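The Slow Joy of Learning Cross-Stitch Lettering

2021-03-25

Filed under: hobbies, thread, long rambles

I have finished the alphabet! All of it, including the Q, which I unpicked so many times that the fabric has gone fuzzy there. If you've been reading since last July you'll remember I started this sampler on a whim after finding a tin of embroidery thread at the church sale in Tarawneh, and that I thought it would be done by the fall. Ha.

So this is a post about letters, and about how much fun they are once you stop rushing them. When you stitch a word you have to live with it for an evening. I did the word "bread" for a kitchen piece and by the time I got to the D I had strong opinions about the A (too wide, those old alphabet charts always make it too wide). You start seeing lettering everywhere. The sign over the hardware store in Skumico has a gorgeous R with a little kicked-out leg, and I stood on the sidewalk drawing it on the back of a receipt while people walked around me.

The chart I used is a plain block alphabet, 12 squares tall, which is big for a sampler but so easy to read in lamplight. I'd tell any beginner to go big. Small letters look charming in the pattern books, and then you get to the middle bar of the E and there's just no room for it.

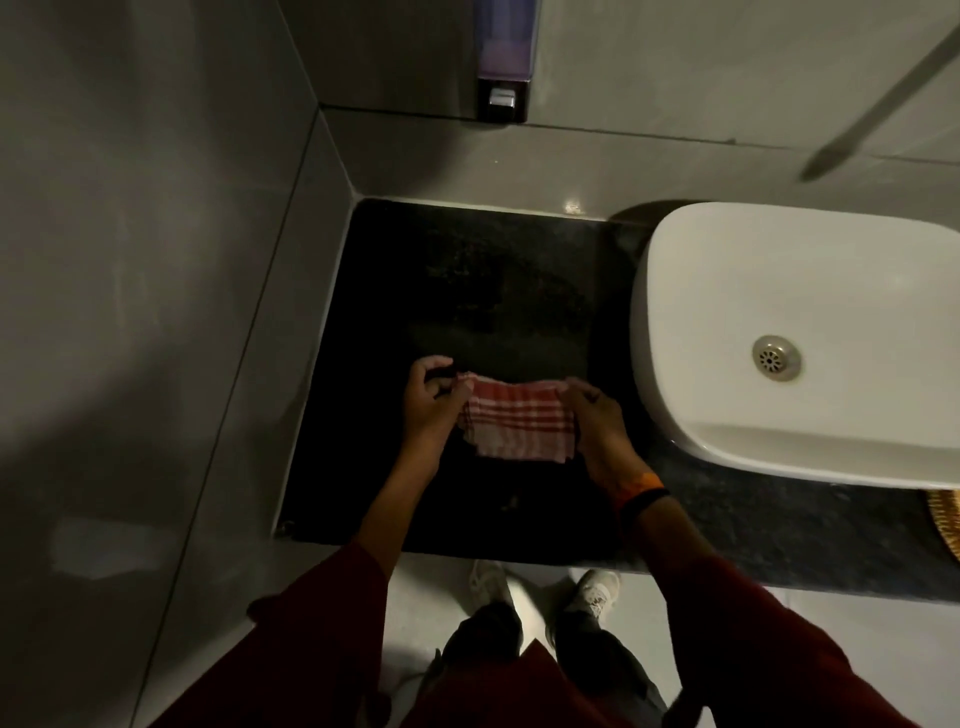

Coris left a comment on my last post saying that big letters are all very well, but she learned on tiny ones and thinks it made her neater, and couldn't I at least try a seven-square alphabet before I talk everybody out of it? Fair enough! I'm going to. I've already charted the lowercase on graph paper and the g is giving me trouble, because the tail wants two more rows than I have to spare. If you've solved the g, please write in.

Now, thread. I used two strands for everything and I love how it covers. I tried three for the capitals at the start of each row and it looked lumpy, as if the letters had put their coats on. The dark green is from the tin and has no label left, so when I ran out halfway through the M I had to match it by eye at Drolance, which is the good craft store, the one with the drawers. The lady there laid about 40 greens out on the counter for me and we both squinted at them by the window. We picked the right one! I can't find the join anymore, and I've looked.

A few other things I picked up along the way, in no order. Start from the middle of the word and work out, even though it feels backward. Count the gaps between letters as part of the letters. Keep all your top stitches leaning the same way (mine lean right, except in the first row, where I got up to answer the phone and came back leaning left, and I've decided to leave it). And park your needle at the edge when you stop for the night, well off the part that shows, since it can leave a mark if you forget it for a week.
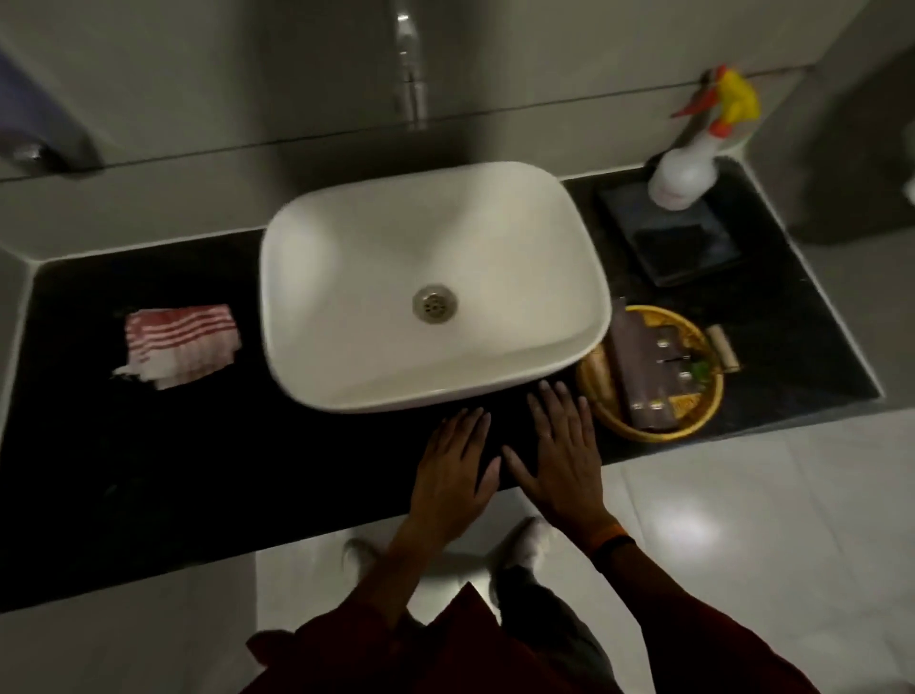

I also want to put in a word for the numbers. Most old samplers have a row of them under the alphabet and people skip it, and I nearly did too, but the 2 and the 3 turned out to be my favorite things on the whole cloth. There's such a nice curve to get right with nothing but little squares. You put in one stitch that looks completely wrong up close, then you hold it out at arm's length and it's round!

Next is the border. I'm torn between a strawberry vine, which is traditional and would use up the reds, and a simple zigzag, which I could finish before the summer. My sister votes strawberries. She isn't the one stitching them, but she did offer to wind bobbins, so her vote counts. I'll post the chart for the block alphabet as soon as I've redrawn it without the coffee ring over the W.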